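Nonton Community Garden: Minutes of the Members' Meeting, July 2022 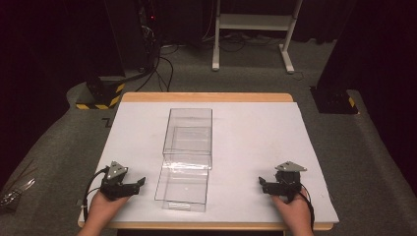 Called to order once enough people had found chairs. Santosh Upadhyay presided. Octavio Carhuamaca took notes and is responsible for any tone.

Minutes of the March meeting
Approved, with one correction. The compost was described as "ready." The word has been struck.

Water
The rain barrels are full and the hose is still too short. Santosh has priced a longer one. A member asked whether we could move the beds closer to the faucet. This was taken as a joke until she produced a drawing. The hose was approved, up to $200, fittings included. The drawing is attached to the file copy.

Paths
The wood chips have arrived and are sitting in front of the gate, which now opens as far as a thin person needs it to. Spreading will start at the Brurnudus Lane end and go downhill. Please bring your own rake. The garden owns rakes, but see Tools.

Tools
We have 12 hooks and 7 tools. In March we had 12 hooks and 10 tools. Anyone who finds a garden fork, a hoe or the good rake at home is invited to return it after dark, no questions asked. A motion to paint all the handles orange carried. A second motion, on which orange, was ruled out of order.

Bindweed
Present in the north beds. Discussion was long and mostly sorrowful. Two members favor digging, one favors cardboard, and one feels the flowers are pretty and was heard out politely. Cardboard will be tried along the fence, digging everywhere else. Roots go in the trash bin and under no circumstances in the compost, which has enough problems.

Zucchini
The sharing table by the gate is for produce people might want. Squash longer than a forearm should be dealt with by the household that let it happen. Leaving it on a neighbor's plot counts as leaving it on a neighbor's plot, even with a bow on.

Tomato stakes
Tello, the hardware store, will give members a discount on stakes if we order together. Sign the sheet by the faucet. Merex twine was praised by those who have used it and doubted by those who haven't. Octavio will add a roll to the order.

Other business
The scarecrow has been wearing Santosh's hat for more than a month. He would like it back. The crows were not consulted. Motion to return the hat carried, one opposed.

Actions
Santosh: hose, hat.
Octavio: stake order, twine, orange paint.
All plot holders: rakes, cardboard, conscience.

Adjourned when the mosquitoes came out. Next meeting after the garlic is in from the drying rack, same chairs.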